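The club that pays its players through the summer

Jenwood have never been a rich football club. Their ground has one covered stand, the floodlights date from two owners ago and the away changing room still floods when it rains hard. Yet for the second year running, every player on a senior contract at the club will be paid for all 12 months, including the weeks when there is no football to play.

At this level that is unusual. Most semi-professional clubs pay from August to the last match of the season and then stop. Players go back to full-time work on building sites, in warehouses or in schools, and wait to hear whether they are wanted again. Some sign elsewhere in June for the sake of a few pounds a week.

Jenwood used to work the same way. Two summers ago they lost most of their first-choice defence in the space of a month and started the next season with a back four who had never played together. They were bottom by the clocks going back and stayed up on the final afternoon. The board decided it could not go through that again.

Where the money comes from

The change was paid for in three parts. The first was a shirt deal with Driveo, a van hire firm with a depot near the ground, which agreed to spread its payments evenly over the year instead of handing over a lump sum in July. The second was a small rise in season ticket prices, the first in four years. An adult season ticket went up by £20, and a match-day ticket stayed where it was.

The third part was less popular. Weekly wages for the senior squad came down slightly so that the same sum could be stretched across the summer. The club put the plan to the players in February, with the figures printed out, and gave them a fortnight to think it over. Of the squad at the time, 17 agreed to the new terms and the rest saw out their old contracts.

There was some grumbling in the stands as well. A few supporters felt the money should have gone on a striker. The average home gate last season was 1,425, a small increase on the year before, and the grumbling has mostly moved on to the price of parking.
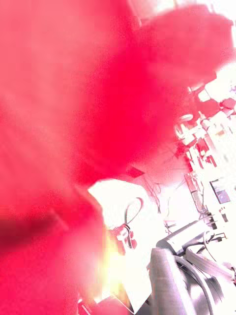

What it means for the players

For those with families, the difference is easy to explain. A mortgage lender wants to see regular income, and a contract with a gap in it does not look regular. A player renting a flat has to find the June rent from somewhere. Under the old system many of them took on extra shifts as soon as the season ended and came back to training tired, or carrying a knock picked up at work.

Pre-season fitness scores were better last July than in either of the two previous summers, according to the club. The coaching staff put part of that down to the voluntary sessions now held through June on the school pitches behind the ground. Players do not have to attend, and those on holiday are left alone.

There are conditions. Anyone who leaves before the end of the 12 months gives up the remaining summer pay. Bonuses are lower than at rival clubs, with £100 a man for reaching the first round proper of the cup and nothing for a clean sheet.

Others are watching

Two clubs in the same division have asked to see the contracts. One of them, Flultura, has a bigger ground and a bigger wage bill, but also a habit of rebuilding its squad every summer. Its directors are expected to decide before pre-season whether to offer similar terms to a handful of players.

The obvious risk is relegation. Gate money would fall, the Driveo deal has a clause allowing the sponsor to renegotiate, and the wages would still be due. Jenwood have set aside part of their cup earnings against that and say it would cover one bad summer but not two.

Contract offers for next season go out this month. Players have until the middle of June to reply.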